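Lindora College - Hand and Nail Services, Unit 3
Handout revised December 15, 2025

Bring this to both the theory session and the practical. It covers posture, the table, sleeves and hand position. Filing shapes are in the Unit 4 handout and polish is in Unit 5.

## 1. Before the client sits down

Wipe the table with the neutral cleaner and let it dry before you lay anything out. Disinfectant comes after cleaning and needs the full contact time printed on the label. A surface that has been sprayed and wiped straight off has been cleaned, and that is all.

Lay out, from your non-dominant side to your dominant side:

- hand sanitiser and lint-free wipes
- polish remover
- files and buffer (new, or the client's own set)
- cuticle softener and pusher
- nippers, in their pouch until needed
- base, colour, top coat
- oil

The metal tools stay in the pouch in front of the client until you open it. Check the indicator strip on the pouch has changed colour. If it hasn't, the pouch goes back for reprocessing and you get another.

Files with a paper core can't be disinfected. Give them to the client or put them in the bin.

## 2. Seating

The client's chair should let the forearm rest on the table with the elbow bent and the shoulder dropped. If the shoulder is up near the ear, the table is too high or the chair is too low. Fix the chair. The Firovier tables in the training salon don't adjust, but all of the chairs do.

Your own chair: feet flat, hips slightly higher than knees, back against the rest. You will want to lean in when you do the little finger. Bring the hand to you instead.

The training salon did about 2,000 hand services last year, and sore necks and wrists were the most common thing students wrote on their practical sheets. Most of those students were sitting too far from the table.

## 3. Consultation

Look at both hands, front and back, before you touch a tool. Ask about:

- allergies, including to latex and adhesives
- diabetes, circulation problems or blood-thinning medication
- recent injury or surgery to the hand or wrist
- previous gel or acrylic, and how it was removed

Record the answers on the Garnitura client card. Stop and speak to your trainer if you see broken skin, swelling, pus, a green or black patch under the plate, or a nail lifting from the bed. You are not diagnosing. Tell the client you can't go ahead with that nail today and suggest they see their GP or pharmacist.

Warts and ringworm count as contraindications for the whole hand. An old bruise under the nail does not, though you should note it on the card.

## 4. Sleeves, watches and rings

Ask the client to take off their own rings and watch, and to put them in their own bag or pocket. Don't hold jewellery for them and don't leave it on the table. If a ring won't come off, leave it where it is and work around it.

Loose knit sleeves get pushed up above the elbow if the client is comfortable with that. For a shirt with a cuff you have three choices:

1. Undo the cuff and fold it back twice. Best for soaking and massage.
2. Leave the cuff as it is and cover it with a folded hand towel. Fine for a file and shape.
3. Leave it as it is, uncovered. Only for a dry inspection with no product open.

Always ask first. Some clients keep their arms covered for religious or personal reasons, and option 2 works well for them. Nobody should have to explain why they want a sleeve down.

Remover takes the colour out of some fabrics and will melt acetate. Keep the open bottle on the far side of the hand from the sleeve.

## 5. Hand position

There are three positions to know for the assessment.

**Supported.** You hold the client's finger between your thumb and index finger, with your other fingers underneath. Use it for filing, cuticle work and nippers. Hold at the sides of the last joint and don't squeeze the pad.

**Draped.** The palm sits over a cushion or a rolled towel so the fingers curve down. Use it for polish. The curve brings the nail plates up towards you and keeps wet nails off the towel.

**Flat.** The palm is down on the table with the fingers apart. Use it for the first look, for comparing nail length across the hand, and for pointing to the nail you are talking about. It is a poor position for filing, as the table gets in the way of the underside of the free edge. 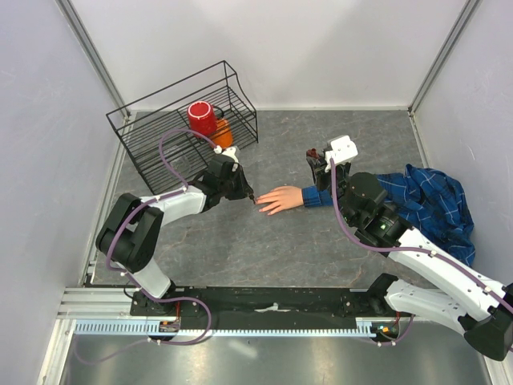

*Fig. 1. Flat position: palm down, fingers spread. Blue plaid shirt with the cuff at the wrist.*

Points to check in the flat position:

- Fingers apart, but not stretched. Ask the client to let the hand go heavy.
- Wrist in line with the forearm. If it kinks to one side, shift the chair.
- Spare fabric pulled back along the arm and out of your working area.
- Anything pointed comes to the fingertip slowly, at a low angle, and stays off the skin at the base of the nail.

Hard tabletops feel cold to a lot of people - put a towel down if the hand will be there for more than a minute or so. Stone-look surfaces are also unforgiving for colour matching. Check the shade against a white towel.

## 6. Order of work

Start with the little finger of the client's non-dominant hand and work towards the thumb. Then do the other hand the same way. Keeping one order means you don't miss a nail when the client is chatting.

File from the outer corner to the centre, then from the other corner to the centre. Don't saw. Check length in the flat position after each hand, then put both hands side by side and check again.

## 7. Practical task

Work in pairs. Swap when the first person is finished.

- Set the table as in section 1.
- Adjust both chairs.
- Complete a client card.
- Deal with the sleeve using option 1 or option 2 and write down which you used.
- Show all three hand positions on each hand.
- Clear down, bag the used tools and wipe the table.

Allow eight minutes for set-up. The rest is untimed in this unit, but it will be timed for the June assessment.

Reading for next session: Sikder workbook, chapter on nail structure, up to and including the diagram of the matrix. Bring your own apron and a dark towel.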